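FOR IMMEDIATE RELEASE

Trikcombe Upholstery School Opens a Second Workshop in Vullville

Evening classes begin in August, with 50 places for complete beginners

VULLVILLE - Trikcombe, the upholstery school that started in a rented garage on Pereyra Street, is opening a second workshop in the old Poletier shoe factory. Classes begin in August and run from 6 p.m., so people with day jobs can get there without skipping dinner altogether (there's a kitchen, and yes, you can bring a sandwich).

The new space has big north-facing windows, long cutting tables and, at last, enough room to walk all the way around a sofa! Students at the Pereyra Street workshop have been passing chairs over each other's heads for years, and the waiting list had grown longer than the class list.

"I can't wait to get people in here," said Domingo Maldonado, founder of Trikcombe. "Someone comes in with their grandmother's dining chair and a bag of tacks, and they're scared to pull the first one out. Then two hours later there's horsehair everywhere and they want to know when they can do the other five."

Beginners start with a drop-in seat, the kind that lifts out of a dining chair, then move on to webbing, springs and foam. Tools are provided. Students supply their own fabric or choose from more than 1000 yards of end-of-roll cloth that the school has collected from mills and closing shops, including a mustard corduroy that Maldonado would very much like someone to take.

A separate course for returning students covers cushions and trim over 2 weekends. It begins with measuring and pattern cutting, then moves to zippers and the part everyone asks about, the piping. On a single long seat cushion like the one on a light gray loveseat, a fine line of piping along the front edge draws the eye right away, so the class sews plenty of practice strips before touching the good fabric. Throw pillows in the same cloth as the seat are the take-home project. Sign-up for both courses is open now at the Poletier building's front desk and at the Pereyra Street workshop.

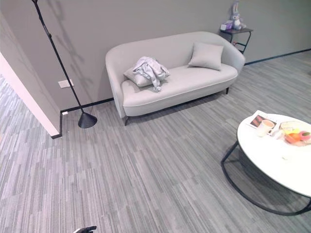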